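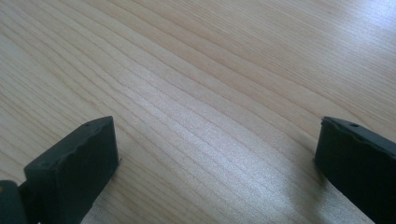

Teaching a cloth task with a hand-held gripper

Student project report
Antonina Savchuk
03/12/2025

1. Aim

The project set out to record a simple household task by hand, so that a robot arm could later be trained on the recordings. The task is to pick up a folded microfibre cloth from a table and set it down in another spot without letting it unfold. I chose a cloth because the Sketura group had already done the same with wooden blocks, and blocks keep their shape when you squeeze them.

2. Equipment

The gripper is the Istuvus hand tool from the department store room. It has two black fingers and a camera that looks down past them at the table. The person holding it works a trigger, and the opening of the fingers is saved together with the video. The arm at Altodov, where the trained model will run, has a gripper with the same fingers, so the view should be close to the one in the recordings.

The table has a pale wooden top. The cloth is mint green with a brighter lime hem. I left the care label on, which I would not do again. The label sticks out from under the fold and gives the model something to look at that other cloths may not have.

3. Method

Each recording starts with the fingers wide open above the table and the cloth somewhere ahead of them. I moved in slowly, closed on one folded side, lifted, carried the cloth across and opened again. Before each new recording I changed the position of the cloth and turned it a little.
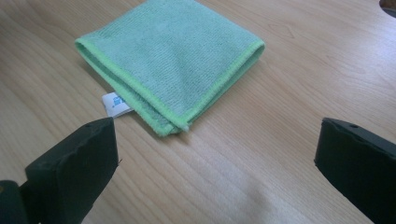
I made 223 recordings over 7 sessions. After checking them I kept 200. The others were dropped for one of two reasons: either I had closed the fingers on the top layer only and the bundle came apart, or the tracking had lost the position of the tool. The second fault came up mostly when I turned my wrist too fast – the software from Ďurica warns about this, but only after the recording has been saved.

Light was a problem throughout. The table top is slightly shiny and shows a wide patch of glare between the fingers, where the grain is hard to make out. Tracking depends partly on that grain. I tried moving the lamp and in the end accepted the glare, as a kitchen table would have it too.
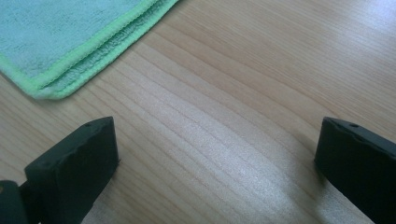 4. Results so far

The model has been trained once, on the full set of kept recordings. In a first trial on the arm it reached the cloth every time but often closed too high. I went back through the recordings and found 4 in which I had done the same and corrected it before lifting. These will be taken out before the next training run.

5. Further work

The next set is planned for March. It will use a second cloth without a label, and a second person will hold the gripper for half of the recordings, as my own way of coming in from the right is probably in all of them.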